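Drindis Folding Service: Frequently Asked Questions

Last updated Jun 25, 2024

We run a consumer advice page for small laundries, guest houses and secondhand shops in the Horville area. Since January we have had more mail on the Drindis two-arm folding service than on any other subject, most of it from owners who have been sent a quote and want a second opinion. These answers are ours. Drindis has not paid for them and did not see them before they went up.

THE BASICS

What is Drindis selling?

A monthly subscription. You get a pair of robot arms on a stand, a table, the software, and a number to call. You do not own any of it. When the contract ends, they come and take it away.

Is it a folding machine?

No, and the sales pages are slippery on this. A folding machine is a box with one job and a long history. Drindis rents you two general-purpose arms with grippers that have been trained on certain garments. That makes it more flexible on paper. It also makes it slower, and it means you are depending on how well the training covers the things your customers bring in.

Which garments does it handle?

The current list has 21 items. It sounds like a lot until you read it. Short-sleeve T-shirts are split by size and count several times over. Hand towels and bath towels are separate lines. Fitted sheets are not there. Neither are hooded sweatshirts, anything with a zipper down the full length, or baby clothes. Ask for the list in writing and go through it with a week of your own tickets beside you.

Does it take clothes straight from the dryer?

It takes them from a pile, if that's what you mean. Someone on your staff still has to check the load for socks, turn things right side out and remove anything not on the list. Melati Pangaribuan, who runs a wash-and-fold counter in Sumampouw and had the service on trial, told us the sorting took her longer than she had planned for. "I was doing the annoying half of the job," she wrote, "and the robot was doing the half I can do while watching TV."

COST

How much is it?

Drindis does not publish prices and asked us not to print the quotes readers forwarded. We can say the quotes varied more than we would expect for the same equipment, and the lowest ones went to people who asked twice. So ask twice.

What's left out of the quote?

Three things came up again and again: delivery beyond the first site visit, replacement gripper pads, and training for new garments. The last one is the one to watch. If you want an item added to the list, you pay a setup fee and then wait. The contract gives no date for delivery of new items, only "as available."

Will it pay for itself?

The brochure says yes, using an hourly wage we think is too high and a machine that never stops for help. Put in your own numbers. If folding takes up 5 hours of paid time a week in your shop, we can't see any version of this that makes sense. If it takes up 67, spread over several people, it's worth a phone call.

Can I cancel?

After the first year, with notice. During the first year you owe the balance. Bảo Tôn, who looks over contracts for this page, calls the early exit clause "ordinary for equipment rental and unpleasant for a small shop."

PERFORMANCE

How fast is it?

Drindis quotes a best time per shirt, measured with one size of shirt laid out in advance. We asked for an average over a mixed load that included retries. We were told this was being prepared. We asked again in the spring and it was still being prepared.

How good are the folds?

Good enough for a shelf at home, going by the samples we were handed. For a store display we would want them squarer. Owners who package their folds in clear bags should ask for a stack made with their own garments and look at the edges.

What happens when it gets stuck?

It pauses and calls for help. Depending on your plan, either one of your people fixes the garment or a remote operator takes over the arms. Irfan Sopacua at Drindis confirmed to us that remote takeover exists but would not say how often it is used. We think a buyer should know that before signing. A service that needs a person somewhere every few minutes may still be useful - but the brochure should say so.

Can the remote operator see my shop?

Yes, whatever the cameras see. Ask where the video is kept and for how long. The answer we got was polite and did not contain a number.

SEEING IT FOR YOURSELF

Can I watch a demonstration?

You can, and you should, before you let anyone measure your floor. Drindis has a workroom open to prospective customers by appointment. Bring your own laundry. They may steer you back to plain T-shirts, and it is fine to say no.

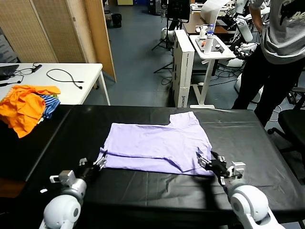 Drindis workroom: the grippers at either end of the fold on a lavender T-shirt.

What should I look for during the demo?

Look at how a garment gets to the table. A shirt already lying flat is the easy part of the problem, and a fold across the middle of it tells you little about a crumpled heap. Ask them to start from the heap, with your things mixed in, and keep your hands in your pockets. Note every time somebody steps in, even to nudge a sleeve.

Then check the table surface. Some shops work on bare laminate, some on padded cotton, and fabric slides differently on each. If your counter isn't like theirs, ask whether you'll be required to use the table they supply. In the contract we read, you are.

How much room does it need?

More than the stand. Aiman Rahman measured for us and suggests allowing for the table, the full reach of both arms, a place for the unfolded pile, another for finished stacks, and a clear path for staff behind it. Cables need a route too.

Is there a rival?

Meron has announced something similar for hotels. We have not seen it run and have nothing to say about it yet.

So do you recommend it?

For most of our readers, no. For a larger laundry that folds mainly T-shirts and towels and can bargain over the first-year clause, a trial might be reasonable. Get the mixed-load figures first.

Who do I write to with a correction?

Shaimaa Slaoui edits this page. Use the contact form and put "Drindis" in the subject line. If you have had the service for 3 months or more, we would like to hear from you, good or bad.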